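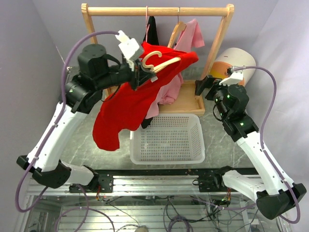 Course notes > Control software for two-armed robots

Week 8: Who owns the hanger? Sharing work between two arms

Right, welcome back. Last week we got as far as making one arm follow a path without embarrassing itself, and I promised that this week we'd give it a friend. These notes cover what I said in the lecture plus a couple of things I ran out of time for (the bit on timestamps, mainly, sorry, I know I was talking very fast by then).

Our running task for the rest of term is the clothes rack. Garments on hangers, a wooden rack with a bar across the top, a basket in front, two arms. I like it because everybody knows how to do it and hardly any of you could write down how you do it. Try it at home tonight. Hang up a shirt and say out loud what each hand is doing and when it decides to stop. You'll feel silly, but you'll also find out that your hands are waiting for each other far more than you thought.

1. The layers, again

I'll keep drawing this stack until you're sick of it. From the top:

Task layer: "put the red one on the rail". Thinks in things and places. Slow, happy to take a second or two over a decision.

Motion layer: turns that into paths for the joints. On our course stack this is Barbu, which you installed in the first lab.

Control layer: keeps the joints on the path. In our set-up this is Zoto, and it doesn't know what a garment is and never will.

Perception sits off to the side and feeds all three, though in very different amounts. Zoto mostly cares about joint readings. The task layer wants to know where the hanger hook is and whether the bar has a gap on it.

The most common mistake in last year's projects was letting the task layer poke at the control layer directly. It's so tempting! You want the gripper to wiggle a bit, there's a function right there that wiggles it, and you call it. Then Barbu is still following its old plan, has no idea the arm has moved, and the next motion starts with a jump. If you want a wiggle, ask Barbu for a wiggle.

2. Two arms, one table

Look at the picture at the top for a moment. The left arm has a wooden hanger with the red garment on it, held up over the table. The right arm is reaching in towards the back, near the tray and the right-hand post of the rack. Now ask yourself what each arm needs to know about the other one.

The lazy answer is "everything". You plan for both arms together as one big machine with twice as many joints. It works, and for some jobs it's the only thing that does work, but planning gets slow, and it also means that when one arm has to change its mind, both of them have to stop and think again.

The other lazy answer is "nothing". Each arm plans alone and hopes. I've watched this go wrong enough times that I don't need to see it again.

What we'll do this term sits in between. Cut the space over the table into regions, and make an arm ask for a region before it goes in. We use these:

Left side
Right side
Basket
Tray
Bar

An arm may hold more than one at a time. Only one arm may hold a given region. When you leave, you hand it back. Those of you who've done the operating systems course are already nodding, and yes, it's locks, and yes, you can deadlock two robot arms exactly as you'd deadlock two programs. The left arm holds the bar and wants the tray, the right arm holds the tray and wants the bar, and they both sit there very politely until you go home.

The usual cure applies: always ask in the same order. For the course, the order is the one in the list above. Write it on your hand if you have to.

3. A garment isn't a box

Everything in section 2 pretends that an arm takes up the space of the arm. Once it's holding clothes, that stops being true. Cloth hangs below the gripper, it sticks out sideways, and it swings. In the picture the bottom of the red garment dangles over the tabletop beside the basket and a bit of it flares out to the left, so the gripper's own position tells you very little about where the cloth is.

There are fancy ways to deal with this (full cloth simulation, which I love and which you shouldn't attempt for a five-week project). The cheap way is to hang an imaginary box under the gripper, make it generous, and have Barbu avoid things with the box as well as with the arm. You set the size once per garment in the task file:

item: red
carry_box: wide
drop: long
swing_margin: on

With swing_margin on, the box grows when the arm moves fast and shrinks back when it slows down. I like this one a lot. It means the planner finds out for itself that going slowly lets it squeeze through smaller gaps, and you get this lovely careful approach near the rack without having written a single rule about being careful.

One warning. A generous box means that Barbu will sometimes tell you there's no path at all, when you can see perfectly well that there is one. The cloth would brush the edge of the basket, say, and who cares? So you're allowed to mark a thing as soft_contact, meaning the box may overlap it but the arm may not. Mark the basket if you like. Please don't mark the posts of the rack. Cloth catches on posts.

4. What the perception side owes you

For hanging, the task layer needs three answers: where's the hook, where's the bar, and where on the bar is there room. The first two are fairly friendly. The third is horrible.

Why? Cloth hides cloth. Go back to the picture. The red garment is in front of part of the pink one, and the pink one is hanging from the bar on its own hanger. If your gap finder looks at that view and only counts what it can see clearly, it might decide the pink garment is narrower than it is and offer you a space that's taken. A fixed camera has no way of peeking round the side.

Two habits help. First, look for hooks on the bar and ignore the cloth below as far as you can. Hooks are small, but they're honest. Do check it on every hanger you've got, though: the black garment hangs from a thin pink hook and the other hangers are wooden, and a detector trained only on one sort may miss the other completely. Second, remember things. If you saw the bar before the red garment moved across it, keep that older answer and trust it until you've a good reason not to. We call this the scene memory, and it lives in Plistus, along with the logs.

Let your gap finder say "I don't know", too. Return a gap, no gap, or unsure. When it's unsure the task layer can hold the garment somewhere out of the way and look again. I took marks off for this last year and I'll cheerfully do it again.

5. Timestamps (the part I rushed)

Every message in the system carries the time it was made. Use that time, please, and leave the time it arrived alone. In the test log I showed you, the hook position reached the task layer 166 milliseconds after the picture it came from. An arm can go a fair way in that time, and a swinging garment can go further.

So when you work out where the hook is relative to the gripper, ask Plistus for where the gripper was when the picture was taken:

pose = history.at(picture.time)

and never

pose = arm.now()

Both lines run. Both give you sensible-looking numbers. The second one is wrong whenever the arm is moving, and it'll pass every test you do with the arm standing still. I once lost most of July to this on a different project, so I'm a bit touchy about it.

Plistus keeps the last 1,000 poses for each arm and throws the rest away. If you ask for something older you get an error, and I'd like you to handle it properly and not wrap it in a blanket catch and carry on.

6. Letting go

Last topic, a short one. How does the task layer decide that the hanger is on the bar and it's all right to open the gripper?

Don't go by position alone. Being a tiny bit too low or too far forward is enough for the hook to miss, and the position will still look fine on your plot. Lower slowly and watch the load on the wrist. If the bar takes the weight, the load on the arm drops. If it doesn't drop, the hook isn't on, so go back up and try again with a small shift. Put a limit on the tries, and after the limit give up nicely: lift, back away, hand back the bar region. People always forget the last step, and then the other arm waits for ever.

Wait for the reading to settle before you trust it, by the way. The cloth is still moving when you start to lower and the load bounces about with it. In the lab code I wait 700 milliseconds. You can do better with a filter if you feel like it.

For the lab

You'll work in the Gumumis simulator first and get time on the real arms once your region locks pass the checker. Start from the skeleton in the course folder. It has both arms, the rack, the basket and the tray in it, and a gap finder that's rubbish on purpose.

a) Make both arms ask for regions in the agreed order. Then break the order deliberately, get a deadlock, and save the log.

b) Give the red garment a carry box. Try it with swing_margin on and off and compare the paths near the bar.

c) Replace my gap finder with one that can say it's unsure.

d) Find the place in the skeleton where I've used arm.now() and shouldn't have. There's more than one.

Hand in the code, the deadlock log and a page of notes on (b). Sketches are very welcome, and photos of sketches on the backs of envelopes are fine too. If Barbu refuses to plan at all, check the units in your task file before you write to me!

Next week: passing a hanger from one gripper to the other, which needs both arms in the same region and so breaks nearly everything in section 2. Read the handover chapter in the course reader before you come.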